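Arura says its new fridge label will cut your power bill. The numbers are thin.

August 22, 2022

Arura, the appliance seller with stores in Stirkton and along the coast road, will start putting its own "Cool Saver" sticker on refrigerators in September. The company says the sticker will point shoppers to models that use less power in a real kitchen, with real people opening the door. It is a nice thought. Whether the sticker tells you anything you could not already read on the side of the box is another matter.

The headline claim is that a Cool Saver fridge uses up to 33 percent less electricity than "a typical older unit." Those two words, "up to," carry a lot of weight, and so does "typical." Asked which older unit was used for the comparison, the company pointed to a fact sheet on its website. The fact sheet says the older unit was "representative of models commonly found in homes." It gives no size, no year and no maker.

That matters a great deal. Almost any fridge sold today will beat one that has been humming in a garage for decades with a cracked door seal. A shopper standing in the store is not choosing between a new fridge and that one. The choice is between two new fridges a few feet apart, one with a sticker and one without, and on that question the fact sheet has nothing to say.

The testing was done by Sidumico, a product testing firm that Arura hired for the job. The firm ran its tests in 35 homes in and near Stirkton over a stretch this spring. Households were given a plug-in meter and asked to go on living as usual. Sidumico then averaged the results and passed them on to Arura, which wrote the summary. The full report has not been released. A company spokesperson said there were "no current plans" to publish it, and that customers "want a clear answer, not a pile of charts."

Some customers might like the charts. A small group of homes can give a useful picture if the homes are chosen with care, but the summary does not say how they were picked, how many people lived in each one, or how warm the kitchens were. A fridge in a hot room next to a stove works much harder than the same fridge in a cool pantry. Spring is also a kind season for this sort of test. Run it again in August, with the back door open and the kids in and out for cold drinks, and the meters may tell another story.

Then there is the money. Arura's flyer promises savings of around $700 "over the life of your fridge." The flyer does not say how long that life is. It does not say what price for power was used either, or whether that price was assumed to go up every year, which is a common way to make a savings figure look bigger. Spread over a long enough time, nearly any saving can be made to sound like a vacation. Nor does the figure subtract the cost of the fridge, and the stickered models on the store's own price list are mostly at the upper end.

The sticker itself is not a rating. There is no scale and no score. A fridge either has it or does not, and the cutoff is set by Arura, which also sells the fridges. Brands do not pay to be included, the company says. It would not say whether brands that earn the sticker get better floor space or a spot in the September sale ads.

Shoppers in this area have been down this road before. Kiss, the discount chain, ran a green dot program on washers and dryers a while back. The dots went up with a big push, spread to nearly every machine on the floor, and then quietly came down. The chain never explained what a machine had to do to get one. Arura says its program is "completely different," and perhaps it is, but the way to show that would be to print the rules.
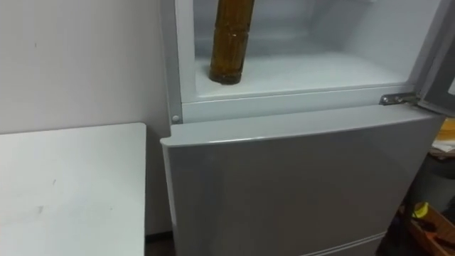 Home & Money

None of this means the basic advice on the flyer is wrong. Much of it is fine, and most of it is old. Keep the door shut when you can. Clean the dust off the coils. Check the seals by closing the door on a slip of paper and giving it a tug. Thaw out a freezer that has built up thick ice, and let leftovers cool a bit before they go in, within the 2 hours that food safety guides allow. You can do all of it with the fridge you already own, for nothing, and the flyer puts it in small type on the back.

One tip deserves a harder look. The flyer says a full freezer "always" costs less to run than an empty one. Full shelves do help hold the cold when the door is opened, so there is something to it. But the gain is modest in most homes, and buying food just to fill the space is a poor way to save. Packing things in so tightly that air cannot move can make matters worse. The word "always" should have been left out.

The flyer is also keen on trading in. Customers who bring back a working fridge get a store credit, good toward a Cool Saver model only. Anyone whose fridge is still fairly young should do the math before taking that offer. Add up what it costs to run now, using the meter or the bill, then compare that with the yearly power use printed on the standard label of the new one. The gap is your saving per year. Divide the price of the new fridge, less the credit, by that gap, and you have the number of years it will take to break even. For a lot of people it will be longer than they expect.

Size is the other thing the program leaves out. The sticker compares a fridge with others "in its class," so a very large model with two doors and an ice maker can earn one while using more power than a plain small fridge that has none. A household of two that moves up to the bigger one because of the sticker could end up with a higher bill. Arura says store staff will be trained to talk about size with customers. The training had not started as of last week.

The company says it will review the program after its first year and may add freezers and wine coolers. It did not say who would do the review, or whether the results would be made public. The stickers go up in all stores in September, and the old yellow sale tags will stay on the same doors next to them.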